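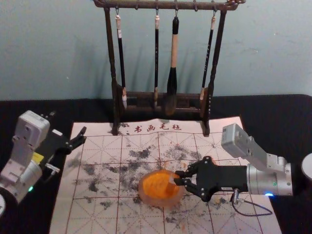
Istus Planner: frequently asked questions

Which part of the system does Istus cover?
Istus plans and times the motion of two arms that share one table. It does not do the perception. It expects object poses from another program, and most of our users take them from Prillent, but any source that publishes a pose with a time stamp is fine.

Can I use it with only one arm?
Yes. Set the second arm to "absent" in the cell file. If you leave it as "idle", the planner still keeps a safety volume for it and you will lose a part of your workspace without understanding why.

How fast does it replan?
The default cycle is 125 milliseconds. You can go lower, but on a small computer the collision check will start to miss its deadline and you will see the warning "late plan kept". This warning is not dangerous. The old plan continues until a new one is ready.

My arm stops before it touches a thin or flat object. What is wrong?
Usually the table height. Thin things like paper, felt or a shallow dish are inside the default table margin, so the planner believes the fingers will hit the table. Measure the height again with the mat or cloth in place, and then reduce table_margin in steps. Please do not put it to zero.

The pose of a clear or shiny object jumps. Can Istus filter it?
Only a little. There is a median filter on the input (pose_window), and it helps for single bad readings. If the depth is missing on a transparent rim, no filter can repair this. Track an opaque part of the object and add a fixed offset to the grasp.

Do cables count in the collision model?
No. Cables are not modeled. You can draw a keep-out box in the cell editor where a cable normally hangs, and this is what we do ourselves.

How do the two arms decide who goes first?
By priority number, lower goes first. When both have the same number, the arm with the shorter remaining path moves and the other one waits. After 400 cycles of waiting it gives up and reports error 619. In most cases this error means that both goals are inside the same shared zone.

Can I record a demonstration and replay it?
Yes, with the Manninen recorder, from version 2. Recordings are saved at 200 samples per second. On replay Istus checks every sample against the current cell file, so an old recording may be refused if you have moved the furniture.

Is there a simulator?
Stodum is included in the download. It uses the same cell file as the real cell. Contact with soft materials is very simplified there, so please tune the grip force on the real gripper.

Where do I report a bug?
Use the form on the support page and attach the log and the cell file. Without the cell file we mostly cannot reproduce the problem.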